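The small sitting room: notes on keeping a shared space in order

Category: House notes, Upkeep and cleaning
Print this post | E-mail this post

Readers who followed the February entry will recall that the small sitting room at Priltau was to be given a settled routine of its own. That routine has now been in place for long enough to be set down in writing, and this post records it as it stands.

The room is modest in size and is used by a good many people in the course of a day. It has a blue-grey sofa with a dark seat cover, a pale blue pillow and a carpet in a beige shade which was chosen from the Gramura range, code 351. The carpet has proved a sound choice in most respects. It does not, however, hide wrappers, and it was never expected to.

Clearing now takes place at 20 minutes to six, before the evening visitors arrive. The order of work is as follows. Litter is lifted from the floor and the seat by hand, and the vacuum cleaner stays in its cupboard until this has been done. Bottles are emptied at the sink and placed in the recycling box in the corridor. Flat card goes to the same box. Food wrappers and soft plastic go in the wastebasket, with a fresh bag fitted each evening and its edge turned well over the rim.

The seat deserves particular care. Bags and small pieces of packaging are often left there, and light items are apt to work their way down beside the cushion. The cover should be straightened afterwards and the pillow stood upright against the back. Under the heading "Pillow", the house list formerly asked for it to be laid flat. That instruction has been withdrawn.

Liners are bought from Smadi in boxes of 800, a quantity which seemed excessive at the time of ordering - it has since been accepted that the boxes store well. The 30 litre size remains too large for this basket, and the smaller one should be requested when stocks are renewed.

A separate entry on the corridor shelves will follow once the new brackets have been fitted.

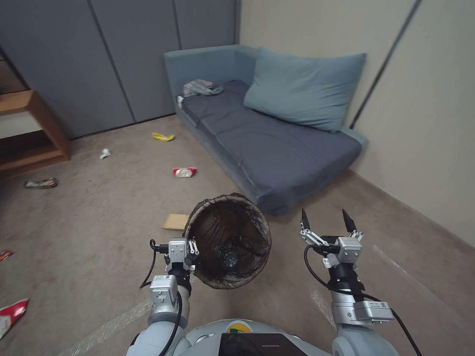
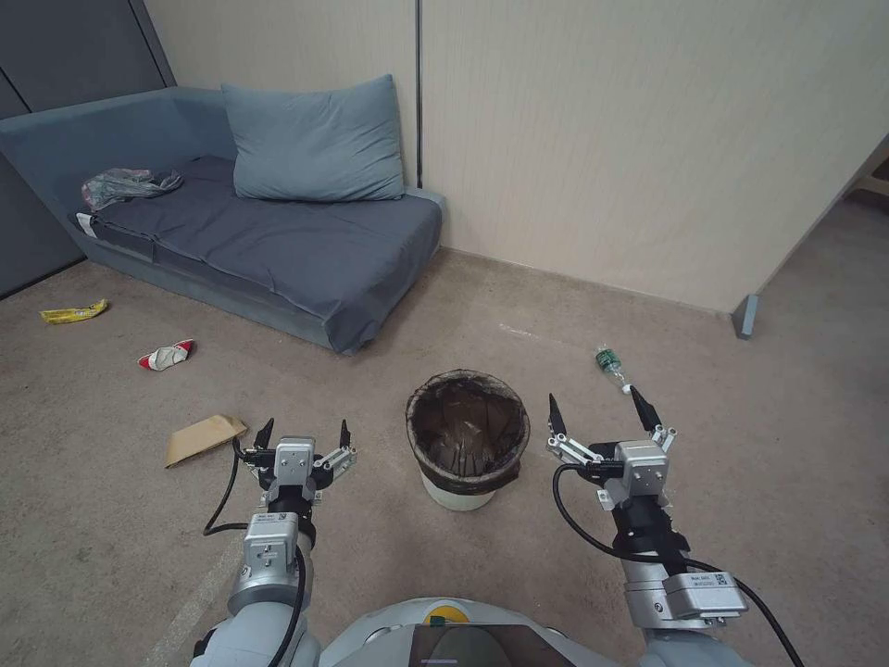 The sitting room at Priltau, with the lined wastebasket and the sofa.

Contact the house blog | © Priltau House Notes | Back to top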